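4. 침대 위의 물건과 침구의 상태

4.1 분석 대상과 용어

이 절에서는 Biltadport의 주거지와 장기 숙박 시설에서 모은 Clellader 기록 가운데 침실에 해당하는 부분을 다룬다. 분석에 쓴 침대 기록은 1,042건이고, 여기에 적힌 물건은 모두 3,816점이다. 같은 침대를 다른 시각에 다시 기록한 경우에는 별개의 건으로 처리하였다. 앞 절에서 다룬 주방과 현관의 기록은 포함하지 않았으며, 침실과 거실이 나뉘지 않은 원룸형 세대는 침대가 놓인 쪽만을 대상으로 하였다.

용어는 다음과 같이 쓴다. ‘침구’는 시트, 이불, 홑이불, 침대 덮개, 베개를 가리킨다. ‘침대 덮개’는 매트리스와 시트를 덮고 잘 때는 걷거나 접어 두는 것으로, 무늬를 넣어 짠 것이나 골이 있는 것이 많다. ‘놓인 물건’은 침구에 속하지 않으면서 침대 윗면에 닿아 있는 모든 물건을 말한다. 침대 옆 바닥에 떨어진 것은 제외하되, 일부라도 매트리스 윗면에 걸쳐 있으면 포함하였다. 침대 발치에 걸린 수건이나 가장자리로 반쯤 흘러내린 옷이 여기에 해당한다.

‘정리된 상태’라는 말은 조심해서 썼다. 같은 침대를 두고도 거주자와 조사원의 판단이 갈리는 일이 많았고, 거주자끼리도 의견이 달랐다. 한 세대에서는 이불을 펴서 매트리스 전체를 덮은 것을 정리로 보았고, 다른 세대에서는 이불을 접어 발치에 두고 시트를 드러내는 것을 정리로 보았다. 환기를 중요하게 여기는 거주자는 아침에 이불을 펴 두는 것을 오히려 게으른 일로 설명하기도 하였다. 이런 차이 때문에 본 연구는 정리 여부를 둘로 나누지 않고 침구의 모양을 먼저 적은 뒤, 거주자의 설명을 따로 붙였다.

4.2 분류 기준

놓인 물건의 분류에는 Shboul 분류표를 고쳐 사용하였다. 원래의 분류표는 거실 탁자를 대상으로 만들어진 것이어서 침대에 그대로 옮기기 어려운 항목이 있었다. 식기와 조리 도구를 나누던 항목은 합쳤고, 섬유류는 용도에 따라 세분하였다. 최종 범주는 의류, 수건과 기타 천, 음료와 식품, 전자 기기와 충전선, 가방과 잡화의 5개이다. 어느 쪽에도 넣기 어려운 물건은 기록에 이름을 그대로 남기고 범주별 비교에서는 뺐다.

의류와 기타 천을 가르는 일은 생각보다 까다로웠다. 펼쳐져 있는 셔츠나 바지는 문제가 없으나 뭉쳐 있거나 이불에 덮여 일부만 드러난 천은 무엇인지 확정할 수 없었다. 소매, 깃, 허리 밴드, 단추와 같은 단서가 보이면 의류로 분류하였고, 단서가 없으면 ‘미확정 천’으로 두었다. 인쇄된 글자나 그림은 의류일 가능성을 높이는 단서로만 취급하였다. 가방이나 담요에도 큰 글자가 들어가는 경우가 있었기 때문이다. 미확정 천은 이후 거주자에게 확인할 수 있을 때만 범주를 바꾸었다.

음료와 식품 범주에는 생수병, 종이컵, 과자 봉지, 과일 따위가 들어갔다. 용기에 내용물이 남아 있는지는 적지 않았다. 초기에는 적도록 하였으나 라벨이 감긴 병은 가운데가 가려지고, 옆으로 누운 병은 수위를 읽기 어려워 조사원 사이의 일치도가 낮았다. 대신 용기가 서 있는지 누워 있는지, 무엇에 기대어 있는지를 적도록 양식을 바꾸었다. 이 항목은 뒤에서 보듯이 침구의 모양과 연관이 있었다.

4.3 침구의 모양

침구의 모양은 평평함, 주름짐, 뭉침, 접힘, 걷힘으로 적었다. 하나의 침대에 여러 모양이 함께 나타나면 모두 적고 차지하는 넓이가 큰 것부터 순서를 매겼다. 이불의 한쪽은 평평하고 다른 쪽은 솟아 있는 경우가 흔하였으므로, 침대를 하나의 값으로 나타내려는 처음의 계획은 접었다.

주름짐과 뭉침의 경계는 높이로 정하지 않고 덮인 물건이 보이지 않게 될 정도인가로 정하였다. 얕은 주름은 작은 물건의 일부를 가릴 뿐이지만, 솟아오른 더미는 그 뒤쪽의 물건을 통째로 가린다. 같은 침대라도 어느 쪽에서 보느냐에 따라 놓인 물건의 수가 달라지는 것은 대부분 이 때문이다. 특히 흰색 이불과 흰색 시트를 함께 쓰는 방에서는 이불의 가장자리가 어디인지 가려내기 어려웠고, 두께가 있는 이불의 그늘진 골에 작은 물건이 들어가면 눈에 잘 띄지 않았다. 색이 짙은 옷이나 라벨에 색이 있는 용기는 같은 조건에서도 쉽게 발견되었다(그림 2).
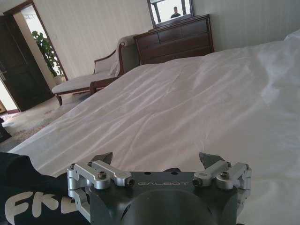
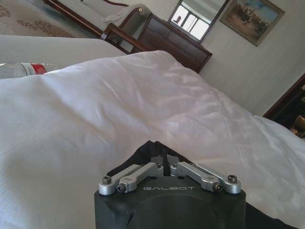 그림 2. 흰 침구와 그 주변에 남은 물건. (가) 침대 가장자리에 걸친 검은색 천. 흰 글자 ‘FK’가 보인다. 분류는 미확정 천. (나) 흰 이불 왼쪽에 누운 투명 플라스틱 물병. 음료와 식품 범주.

이불의 모양은 거주자가 잠자리에서 일어난 방식을 어느 정도 반영하지만, 그것만으로 설명되지는 않는다. 면담에서 여러 거주자는 낮 동안에도 이불을 여러 차례 움직인다고 답하였다. 침대에 걸터앉기 위해 한쪽으로 밀어 두거나, 찾는 물건이 있어 들추어 보거나, 빨래를 갤 자리를 만들려고 발치로 몰아 두는 식이다. 저녁에 기록한 침대에서 뭉침이 아침보다 줄지 않은 것도 이와 관련이 있을 것이다. 한 번 편 이불이 저녁까지 그대로 남는 세대는 주로 침실을 낮에 쓰지 않는 세대였다.

침대 두 개를 나란히 붙이거나 좁은 간격으로 둔 방에서는 또 다른 양상이 나타났다. 한쪽 침대는 잠자리로 쓰고 다른 쪽은 덮개를 씌운 채 물건을 올려 두는 자리로 쓰는 경우이다. 거주자들은 덮개가 씌워진 쪽을 ‘빈 침대’라고 불렀지만, 놓인 물건의 수는 오히려 잠자리로 쓰는 쪽보다 많은 일이 있었다. 잘 때 치울 필요가 없으므로 물건이 오래 머무르는 것으로 보인다. 이런 방에서 이불을 걷을 때는 덮개가 씌워진 쪽으로 밀려가 물건 일부를 덮는 일이 잦았다.

4.4 범주별 위치

의류는 침대의 가장자리, 그중에서도 발치와 문에 가까운 쪽에 몰려 있었다. 방에 들어오면서 옷을 벗어 던지거나 나가기 전에 고르다 남긴 옷이 그 자리에 놓인다는 설명이 많았다. 옷장과 침대 사이의 간격이 좁은 방에서는 옷장 쪽 가장자리에 모였다. 개어 놓은 옷은 이와 달리 침대의 가운데에 놓였다. 빨래를 갤 때 가운데를 작업면으로 쓰기 때문이며, 이때는 이불이 펴져 있거나 머리맡으로 올라가 있는 경우가 많았다.

벗어 둔 옷과 입을 옷을 구별하는 방법은 세대마다 달랐다. Zundow 단지의 한 세대에서는 벗은 옷을 침대 왼쪽에, 다시 입을 옷을 오른쪽에 두었다. 같은 단지의 다른 세대에서는 의자에 걸친 것은 다시 입을 옷이고 침대에 있는 것은 모두 세탁할 옷이라고 하였다. 이런 규칙은 같이 사는 사람 사이에서만 통하였고, 집안일을 도우러 오는 사람에게는 전달되지 않는 경우가 많았다. 세탁할 옷으로 알고 치웠다가 다음 날 찾게 되었다는 사례가 여러 세대에서 나왔다.

수건과 기타 천은 머리맡과 발치 양쪽에 나누어 나타났다. 머리맡의 수건은 베개 위에 깔린 것이 대부분이었고 거주자들은 이를 침구의 일부로 여겼다. 본 연구의 정의로는 놓인 물건에 들어가지만, 치워야 할 물건으로 볼 수 없다는 의견을 받아들여 따로 표시하였다. 발치의 수건은 접히지 않은 채 걸쳐진 것이 많았다.

음료 용기는 침대 옆에 작은 탁자가 없는 방에서 더 자주 기록되었다. 탁자가 있는 방에서도 탁자 위가 다른 물건으로 차 있으면 용기가 침대로 올라왔다. 뚜껑이 있는 병은 누운 채로, 종이컵은 발견될 때 거의 언제나 단단한 쟁반이나 책 위에 서 있었다. 누운 병은 평평한 면의 가운데에 있는 일이 드물고, 이불의 솟은 가장자리나 베개 옆, 두 침대 사이의 낮은 곳에 자리 잡는 경향을 보였다. 둥근 물건이 매트리스의 기울기와 침구의 굴곡을 따라 움직인 결과일 수 있으나, 굴러가지 않도록 일부러 기대어 두었다고 답한 거주자도 있었다. 두 경우를 기록만으로 구별할 수는 없다.

전자 기기와 충전선은 콘센트의 위치를 따랐다. 충전선은 이불 아래로 지나가는 부분이 있어 길이 전체가 드러난 사례가 적었고, 기기가 없는 선만 남은 침대도 많았다. 가방과 잡화는 덮개가 씌워진 침대에 집중되었다. 장기 숙박 시설에서는 여행 가방을 펼쳐 둔 채 며칠씩 침대를 수납 공간으로 쓰는 경우가 있었으며, 이때 가방 주변에는 다섯 범주의 물건이 거의 모두 나타났다.

4.5 정리의 순서

정리 과정을 곁에서 지켜본 세대에서는 두 가지 순서가 두드러졌다. 하나는 놓인 물건을 먼저 모두 들어낸 뒤 침구를 펴는 방식이고, 다른 하나는 이불을 먼저 들어 털거나 옆으로 넘기면서 드러나는 물건을 그때그때 집어내는 방식이다. 앞의 방식을 쓰는 사람은 물건을 의자나 바닥에 임시로 모아 두었다가 침대를 편 뒤에 제자리로 보냈다. 뒤의 방식을 쓰는 사람은 물건을 곧바로 제자리로 가져가는 대신 침대의 한쪽 구석에 모으는 경우가 많았고, 이렇게 모인 물건은 침대를 다 편 뒤에도 그대로 남곤 하였다.

이불을 먼저 드는 방식에서는 작은 물건이 바닥으로 떨어지거나 매트리스와 벽 사이로 들어가는 일이 관찰되었다. 특히 흰 양말, 이어폰, 머리끈처럼 작고 가벼운 것이 그러하였다. 거주자들은 이를 알고 있어서 이불을 벽 반대쪽으로만 걷는다거나, 들기 전에 손바닥으로 윗면을 한 번 쓸어 본다고 하였다. 두꺼운 이불은 손으로 쓸어 보아도 아래의 물건이 잘 느껴지지 않으므로 모서리를 잡고 천천히 뒤집는다는 답도 있었다.

시트의 주름을 펴는 정도도 세대에 따라 크게 달랐다. 이불을 덮으면 보이지 않는다는 이유로 시트는 전혀 손대지 않는 사람이 많았고, 네 귀퉁이를 매번 당겨 넣는 사람은 소수였다. 고무줄이 들어간 시트를 쓰는 세대에서는 귀퉁이보다 가운데의 주름을 신경 썼다. 고무줄이 없는 큰 시트를 쓰는 세대에서는 한쪽을 당기면 다른 쪽이 빠져나와 침대를 여러 번 돌게 된다. 벽에 붙은 침대에서 이 작업은 특히 번거로워, 벽 쪽은 빠져나온 채로 두는 일이 많았다.

두 사람이 함께 정리할 때는 이불을 맞잡아 펴는 동작이 더해졌다. 이때 대각선으로 생긴 긴 주름은 양쪽에서 한 번 당기면 거의 사라졌지만, 혼자 정리하는 사람은 같은 주름을 없애기 위해 한쪽을 펴고 돌아가 다른 쪽을 펴야 했다. 혼자 사는 거주자 가운데에는 주름을 남겨 두고 그 위에 덮개를 씌우는 것으로 마무리하는 사람이 많았다.

4.6 치우지 않는 물건

정리가 끝났다고 거주자가 말한 뒤에도 침대에 남아 있는 물건이 있었다. 책, 리모컨, 안경집, 쿠션, 인형이 자주 남았고 물병도 적지 않았다. 면담에서 이들은 ‘원래 거기 있는 것’으로 설명되었다. 밤에 손이 닿아야 한다는 실용적인 까닭을 대는 사람도 있었고, 언제부터 거기 두었는지 기억하지 못하는 사람도 있었다.

의류 가운데에서는 집에서 입는 겉옷과 잠옷이 이런 물건에 속하였다. 잠옷은 이불 아래나 베개 밑에 넣어 두는 세대가 있었으므로, 겉에서 보이지 않는다고 해서 침대에 없다고 적을 수 없다. 기록 양식에는 ‘보이지 않으나 있다고 들음’이라는 칸을 따로 두었다. 이 칸에 적힌 물건은 앞에서 밝힌 3,816점에 포함되지 않는다.

치우지 않는 물건이 있다는 사실은 정리의 끝을 정하는 문제와 닿아 있다. 윗면이 완전히 비어 있는 상태를 기준으로 삼으면 거주자가 정리되었다고 여기는 침대의 상당수가 미완료로 처리된다. 반대로 침구가 펴져 있기만 하면 된다고 보면 옷더미가 그대로 놓인 침대까지 완료에 들어간다. 조사 중에는 거주자가 끝났다고 말한 시점을 끝으로 적고, 그때 남은 물건을 모두 기록하는 방식을 택하였다.

4.7 자료의 한계

이 절의 결과에는 몇 가지 제약이 있다. 방문 시각은 거주자가 정하였으므로 한밤중과 이른 새벽의 기록이 없다. 방문을 앞두고 평소보다 더 치웠다고 말한 세대도 있었고, 일부러 손대지 않았다고 말한 세대도 있었다. 조사 기간이 June에 해당하는 여름철로 넘어가면서 두꺼운 이불의 비율이 줄었기 때문에, 뭉침에 관한 서술은 주로 앞선 시기의 기록에 기대고 있다.

물건이 가려지는 문제도 남는다. 미확정 천으로 적힌 것 중 일부는 끝내 확인하지 못하였다. 글자의 일부만 드러난 옷이나 이불 가장자리에 반쯤 들어간 용기는 보이는 만큼만 적는다는 원칙을 지켰으므로, 의류와 음료 용기의 수는 실제보다 적게 잡혔을 수 있다. 침구를 들추어 확인하는 방법은 거주자의 사생활을 고려하여 쓰지 않았다.

또 하나의 제약은 표본이 한 지역에 치우쳐 있다는 점이다. Biltadport에서는 가구가 갖추어진 상태로 세를 놓는 집이 많아 침대와 덮개를 거주자가 직접 고르지 않은 경우가 적지 않았다. 바닥에 요를 펴고 자는 세대는 대상에 없었다. 요를 쓰는 집에서는 침구를 매일 개어 올리므로 물건이 머무르는 자리도 다를 것이며, 이 절의 위치 구분을 그대로 적용하기는 어렵다.

다음 절에서는 침대에서 집어낸 물건이 방 안의 어디로 옮겨지는지를 의자, 옷장, 바닥의 순서로 살펴본다.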